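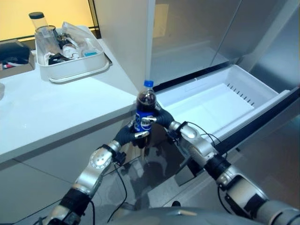
Brulline House, shared kitchen and ground floor
Monthly safety walk-round, Sun 21 June
Done by: Muthoni Kombo
Copy to: Notburga Nägeli

1. Fire exit, rear. Clear. Door sticks at the bottom, needs a shove. Planing down please.

2. Fire exit, side. NOT clear. Two chairs and a pushchair. Moved them myself, have put a note up again.

3. Extinguishers. All on brackets, pins in. Service label on the hall one runs out in August, Carrillo to book.

4. Fire blanket. OK.

5. Smoke alarms. Tested all 4. Landing one very faint, new battery or new alarm?

6. Emergency lights. Stairs fine. Porch one went off after a few mintues, fail.

7. Extension leads. One under the rug in the meeting room, taken away. Heater on it was 2000 W. No more heaters off extensions.

8. Kettle and toaster. Flex OK, crumb tray not OK.

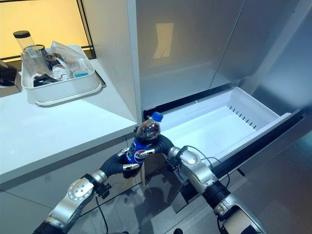
9. Hot tap. 70 at the kitchen sink, too hot for a hand basin so the sign stays up. Toilets 40, fine.

10. First aid box. Plasters low, no eye wash. Scissors missing since last time. Have ordered from Getidico.

11. Cleaning cupboard. Unlocked both times I went past. Bleach on the floor, now top shelf. Key is on the hook in the office, use it.

12. Stairs. Nosing loose on third step up. Taped for now. Urgent, someone will go over on that.

13. Windows. Restrictor broken, upstairs back. Flostia have quoted, waiting on Notburga to say yes.

14. Outside. Drain cover rocks. Bins too near the wall, pulled out. Moss on the path, slippy.

Carried over from last time: porch light, side exit, scissors.

Didnt get to the loft, no ladder. Will do it next month.

M.K.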